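发件人:Jelholm业余剧社 道具组
收件人:剧社邮件列表
日期:2021年1月2日
主题:回复:[剧社] 第三幕到底用真花还是假花

各位新年好。

假期里信箱积了一堆信,大半是吵花的,小半是问排练厅暖气什么时候修。暖气不归我管,我只回花的事。先把上一封引在下面,省得大家往回翻。

> 主题:[剧社] 第三幕到底用真花还是假花
>
> 道具组:
>
> 看了你们的预算表,鲜花一栏写着1356元,仿真花一栏写着1184元。差价这么小,为什么还要用假的?第三幕是全剧唯一一处求婚,观众坐在第一排,连演员的鼻毛都看得见,假花还能看不见?
>
> 另外,我在Sala那边看过一次演出,台上用的是真玫瑰,灯一打,香味一直飘到后排。那种感觉布料做不出来。
>
> 再另外,去年那束假百合掉了一个花头,滚到台口,全场笑了半分钟。那一幕是葬礼。
>
> 请认真考虑。
>
> 演员组某不愿被当成挑刺的人

既然不愿被当成挑刺的人,我就不当您是了。下面一条一条说。

先说钱。1356元是一场的鲜花,1184元是整轮的仿真花。表头上写了"每场"和"全轮",字是小了点,我认。我们二月要演6场,另外还有一次带妆彩排,导演规定彩排要见全部道具,包括会枯的那些。各位可以自己乘一下,乘完再想想剧社账上还剩多少,以及那些钱里有多少是要付场地费的。去年有人提议演完一场把鲜花泡在水桶里第二场接着用,我们试过,第二天女主角捧着一把低头认罪的东西说"它们多么骄傲",台下反应很热烈。

再说香味。我不怀疑Sala那次的香味飘到了后排。但我们的剧场后排挨着小卖部,小卖部卖烤肠。一束玫瑰要打赢烤肠,得用卡车运。 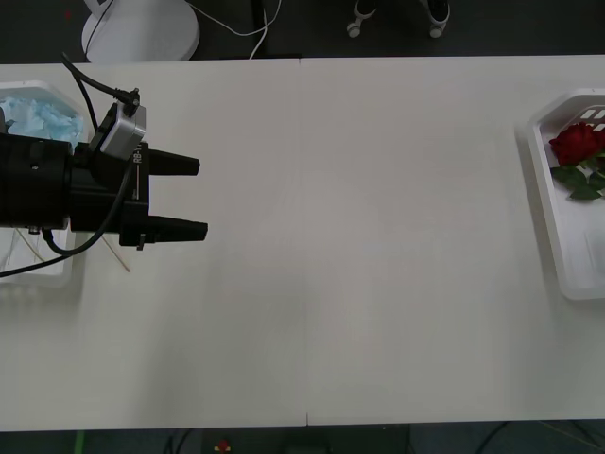 至于第一排看不看得见,我专门去坐过。从第一排正中看台口,演员的脸确实一览无余,可是花在第三幕的位置是桌子后侧,前面挡着一把高背椅、一盏台灯,还有男主角本人。男主角近来练得很壮,挡得十分彻底。只有他起身去关窗的时候,花才整个露出来,时间够说一句半台词。这一句半里,观众多半在看他关窗,那扇窗每回都卡,他们已经从第一幕盼到第三幕了。

顺便提醒布景组:窗。

葬礼上那个百合花头,我负全部责任,这事我已经负了一年。原因是花头和花茎之间只靠一个塑料套插着,搬动时拽的是花头。现在的规矩是:拿花只拿茎,花头不许当把手;每场开演前逐枝轻轻转一下花头,会转的一律抹一点热熔胶;胶要等凉透再装瓶。去年有人没等,把一枝康乃馨和自己的袖口粘成了终身伴侣,上台谢幕时还在一起。

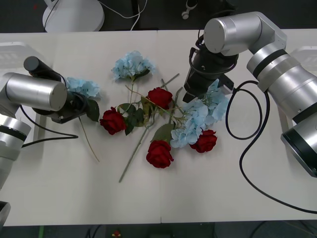

散放在白色桌面上的仿真花。

挑花的事也说几句,免得下次又有人在网上看见"高端仿真"四个字就下单。舞台上用的假花和家里摆的要求差得远。家里的花人是凑近了看的,舞台上的花得隔着灯光看。灯光有两个脾气:一是把亮面全部抹平,二是把塑料照得像刚打过蜡的苹果。所以花瓣最好选布面的,叶子若是塑料的,就用干布蘸一点爽身粉拍一拍,把亮光压下去。别用哑光喷漆,上次喷完,整个后台闻着像修车铺,演公爵夫人的那位头疼了两场,倒是很符合人物。

颜色也要往深里选。暖光底下,大红会发橙,粉的会发白,白的会发成一团蒸汽。深红最经打。第三幕的剧本里写的是"一束血一样的玫瑰",作者大概没有考虑过预算,但颜色选得很体贴。

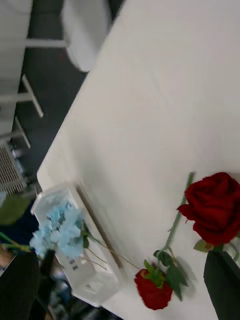
仿真红玫瑰,一朵开足的,一朵还小,桌上另有一只透明塑料盒。

收纳请照老办法。花按幕分盒,盒盖贴纸条,写幕次和谁拿上场。不要写"花",打开盖子的人认得出那是花。也不要写"重要",第一幕的纸条已经全部写了"重要",结果最不重要的那一盒找得最快,因为只有它没写。潮湿天气盒里放一包干燥剂,演完请把干燥剂和润喉糖分开放,去年的事我不想再讲。

采购方面,我比过两家。Zundlow的货架子花多,花茎硬,插进瓶里能站住;Bronness那家便宜一点,茎软,摆一会儿就往一边倒,用来演"他三年没有回来"很合适,演求婚不行。最后的方案是主花买Zundlow的,远景花圃里那些垫底的叶子买Bronness的。全部加起来41枝,报价就是表上那个数,运费含在里面。如果谁家里有闲着的仿真花愿意借,请在叶子背面用铅笔写个记号,演完才还得清楚。绢花的、绒布的都行,带露珠的不要。那种露珠是一粒一粒的胶,灯一照满束都在闪,像求婚的时候旁边停了辆警车。

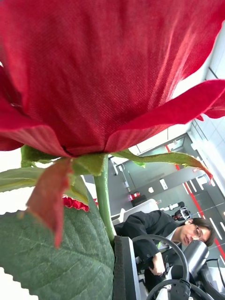
还有人问,能不能折中,前排看得见的用真花,后面用假花。理论上可以。实际上真花和假花插在一个瓶里,头两天真花赢,从第三天起假花赢,到了最后一场,假花看上去像来探病的。观众可能分不清哪朵是布的,但他们分得清哪朵快不行了。

唯一一处我同意用真花的地方是第二幕,女仆摘下一朵咬在嘴里那一下。咬假花会掉色,而且会有线头。每场一朵,单买,钱从道具组的茶叶钱里出,大家二月来喝白开水。演女仆的同事请记得,那朵花买来时多半打过药,洗过再咬,咬完别咽,剧本没有要求您咽。

接下来要做的几件事:

预算表我今晚改,把"每场"和"全轮"两个词放大到不戴眼镜也能看见,改完发到列表里。有异议的请直接回这一封,别另起标题,现在关于花的标题已经比花多了。

试灯那天我会把花带去,演员组派一位坐第一排,一位坐最后一排,各自写张条子交给我,只写看见了什么,不必写感受。坐最后一排的那位可以顺便去小卖部问问,演出期间烤肠能不能等到幕间再开机。

那位在Sala闻到花香的同事,如果散场后方便,也请帮忙打听一下他们一轮演几场、花是谁出的钱。要是有人赞助,请把赞助人的联系方式一并抄来,我愿意当场改变立场。

暖气的事请问场地组。

道具组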